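# Kalia Hand Gripper Kit – for school clubs and student teams

Hi, and welcome to the page for the Kalia. I design these, I pack most of the boxes myself, and I answer the emails, so if something on this page is unclear, write to me and I'll fix it.

The Kalia is a hand-held two-finger gripper for students who want to teach a robot arm to pick things up. You hold it, you squeeze it, you grab stuff with it, and a camera looks down along the fingers and records the whole thing. Later on your team uses those recordings to train the real arm. Your club may only own one arm (or be waiting in line to borrow one), and with a Kalia the rest of the group can still get something done in the meantime.

I started building these for the robotics club I help out with in Groninden. We had one arm and a room full of impatient teenagers, and the math on that was pretty bad. The first version was ugly and it squeaked! But the kids took to it right away, and by April we had more recordings than we knew what to do with. This is version three, and it doesn't squeak.

## What it's good at

Everyday objects, mostly. Clubs always ask me what they should practice on and my answer is whatever's in the bathroom cabinet. Bottles, spray cans, jars, tubes – things with odd shapes and shiny sides that are a pain for a robot to deal with. Foam cubes get boring by the second meeting, and a model that has only ever seen foam cubes is going to have a rough day at a contest.
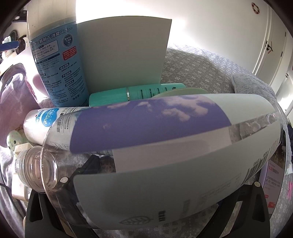

*Side grip on a big clear bottle, with the next few pickups waiting behind it.*

Clear plastic is the one I'd push every team to try. Cameras have trouble with it, because you see right through to whatever is behind. Get plenty of recordings with clear things lying in front of other things, on different fabrics, by a window and away from a window. Labels help a lot, so turn the bottle and record it from the plain side too.

The fingers are stiff enough for a wide bottle but I wouldn't go for anything heavy. If your wrist gets tired, the object is too heavy for the exercise anyway.

## What's in the box

- One Kalia gripper body, assembled and tested
- Two pairs of fingers (one mounted, one spare)
- Camera bracket with screws
- Small screwdriver that fits every screw on the thing
- Printed marker sheet for calibration
- A bag of spare screws, which you will need, trust me

The camera isn't included. Most clubs already have one, and I'd rather keep the price down. The bracket takes most small action cameras with a wide lens, and if you're not sure about yours, email me the model before you order.

## The numbers

| | |
|---|---|
| Weight without camera | 659 g |
| Widest opening | 153 mm |
| Finger pad length | 42 mm |
| Assembly time for spare fingers | almost 40 minutes the first time |

That last one makes people nervous. It gets a lot quicker once you've done it, and the students usually beat me at it.

## The packing challenge

A bunch of teams use the Kalia for the Nulmont student contest, and the task there that gets the most questions is the box packing one. Your robot has to take loose household items and put them in an open box without knocking anything over. Sounds easy. It's so hard! The first item goes in fine, the second one rolls, and the third one has to fit in whatever gap is left.

My advice is to set it up at home before you ever try it at the club. Any open box will do, and a soft surface like a bed or a couch is great practice, since things tilt and roll in ways they never do on a tabletop. 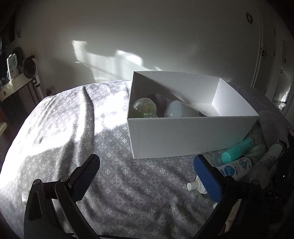
Mix up your shapes, too. Round things take a completely different approach from long things, and you want your recordings to have both, in every order you can think of. I like to tell teams to do a full run, dump the box out, and go again without lining the items up neatly. If they land in a heap next to the box, good. Start from the heap.

A few more habits that have worked for our club:

- Come in from above when you let go, and open the fingers slowly. Students love to fling.
- Swap who's holding the gripper. Everybody moves a bit differently and the model does better with that variety.
- Record in strong sun and in dull light. Contest halls have terrible lighting.
- Keep the recordings where you fumbled, but put them in their own folder with a clear name. We mixed ours together once and spent two whole meetings sorting it out.

## Getting the recordings off

The Kalia works with Wan, the free little program I keep for cutting up recordings. You drop in the video, mark where each grab starts and ends, and it saves the clips with finger positions attached. It runs fine on older school laptops. It does *not* run on tablets, and I get asked that a lot, sorry.

If your team already has its own tools, go ahead and skip Wan. The markers on the fingers are plain printed ones and the layout is in the manual.

## Ordering and repairs

Schools and clubs can order by email and pay on invoice. Tell me how many students you've got and I'll tell you how many kits make sense (usually fewer than you think – one Kalia for every four students is plenty). Spare fingers are sold in pairs, and the screw bags are free if you're ordering something else.

Broken one? Send it back and I'll repair it for the cost of parts. Please take the camera off first. And put a note in with it saying what happened, even if what happened is that somebody sat on it.

*Page last updated 12 Mar 2025. The finger pad length in the table is for the current pads; the older ones were a little shorter and still fit.*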